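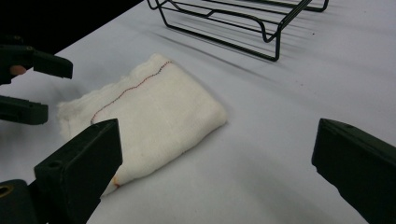
Sneha Srivastava m'a écrit que je me trompais complètement, que l'adoucissant n'avait jamais rendu une serviette plus moelleuse et que ma grand-mère, paix à son âme, avait tort elle aussi. Bon. J'avais consacré ma dernière chronique aux petits plaisirs du linge de maison, et je ne m'attendais pas à recevoir autant de courrier (vous êtes donc si nombreux à avoir un avis sur l'éponge !).

Alors j'ai voulu en avoir le cœur net et je suis allée passer une matinée à Fokville, chez Singhal, une petite blanchisserie qui travaille pour les hôtels du coin. Kusum Pandey m'a reçue avec un thé brûlant et m'a tout de suite parlé de grammage. Chez elle, une serviette de toilette fait 500 grammes au mètre carré, jamais moins, et les modèles à 400 partent à la piscine, où personne ne s'en plaint. Moi qui achetais les miennes à la couleur !

Pour l'adoucissant, elle donne raison à Sneha. Il gaine les fibres, la serviette glisse sur la peau et boit de moins en moins. Kusum met un fond de vinaigre blanc au rinçage, secoue chaque pièce d'un grand coup sec avant de l'étendre, et voilà. J'ai essayé à la maison dimanche, j'ai éclaboussé le chat, mais mes vieilles serviettes bleues ont repris du gonflant, je vous le jure.

Reste la température, et là on s'est un peu chamaillées. Je lavais tout à 90 degrés, comme on me l'a appris, avec le sentiment du devoir accompli. Kusum lève les yeux au ciel : 60 suffisent bien pour une famille en bonne santé, et les liteaux durent plus longtemps. Brijesh Kushwaha, à la presse, n'est pas du même avis et fait bouillir les siennes. Ils en débattent depuis des années, paraît-il, et je n'ai pas osé trancher.

Je suis repartie avec deux draps de bain déclassés sous le bras et une envie folle de vider mon armoire. Le mois prochain, on parle torchons, et j'attends vos lettres.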